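Telldale project log, posts from the student side. Picking up where the last lot stopped: the tray-setting task for the Brunet challenge.

1/ Task definition is frozen. Two trays, each with a cloth, one tumbler, one bowl. Goal state is tumbler left, bowl right, both standing on the cloth. Trays are graded separately.

2/ Episode count to date: 532. After filtering we keep 468. Most rejects are timeouts on the cloth step, plus a handful where the bowl finished upside down.

3/ Cloth is still the worst object by a wide margin. We dropped the flatness criterion in the rules draft. Coverage of the tray is scored, wrinkles are not.

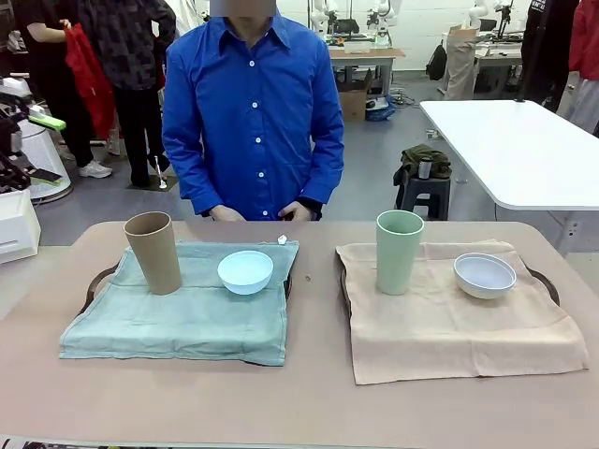

Both settings on the bench: teal cloth with tan tumbler, beige cloth with mint-green tumbler.

4/ Colour pairing matters. The policy trained on one cloth colour only did poorly when we swapped it, so both sets are now mixed across the training split.

5/ The tumblers are tall and wider at the top than at the base. Grasp height is set low in the config. Anything near the rim tips it on release.

6/ Gornik gripper pads: replaced after 117 episodes on the old pair. Slip on the bowls dropped. We changed the closing force on the same afternoon, so don't read much into that.

7/ Known bug: the Distport logger drops its last few samples if you stop an episode from the keyboard. Use the pedal until the patch is merged.

8/ Target is 500 kept episodes before we retrain. Baseline stays as is until then, no hyperparameter fiddling on the shared branch please.

9/ Club rounds are in December. Rules draft is dated 2026-08-27, and comments on the scoring section are still open. Next posts will cover the eval script and how we randomise tray position.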